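Keep the old rope

Every kitchen I have ever lived in had a drawer with string in it, and I think most of them no longer do. 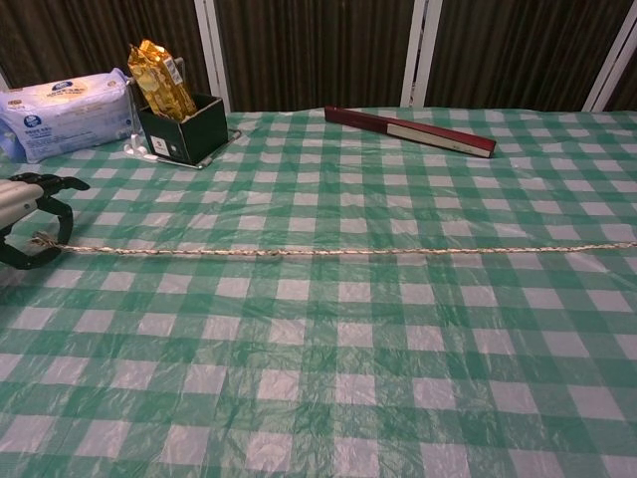

My case is for short lengths of rope, the kind that gets thrown out. When people tidy, rope is among the first things to go. It has a knot in it, the end has frayed, and it doesn't look like much next to a new roll of tape. So it goes in the bin, and two months later the same household buys plastic ties to hold up a tomato plant.

I keep mine. A thin twisted rope with a knot at the end will tie a roll of carpet, close a box or hold a shed door in the wind. If there is a lump halfway along where somebody tied it to something years ago, I leave it alone. Picking out an old knot takes longer than working round it, and the fibres come away on your fingers.

The sorting is best done at the kitchen table. I put a plastic cloth on first, because rope sheds. A checked one is useful, as you can judge a length against the squares without looking for the tape measure. It doesn't matter if the cloth is creased. Lay each piece out straight, look for thin places, and cut those out. Then coil what is left and finish with a turn round the middle.

Hardware shops are not much help with this. Heffernan, our nearest, stopped selling rope off the reel last March and now has it only in 200 metre packs, which is more than I will use before I die. Hatska sell a storage box for cords with little labelled slots. I had one and gave it away. A biscuit tin does the job and shuts properly.

Some will say old rope is not safe, and for lifting or climbing I agree with them. I would not tow a car with it either. But most of what a house asks of rope is light work, and a piece that has done it before will usually do it again.

My tin is nearly full. I will start a second one before I throw any out.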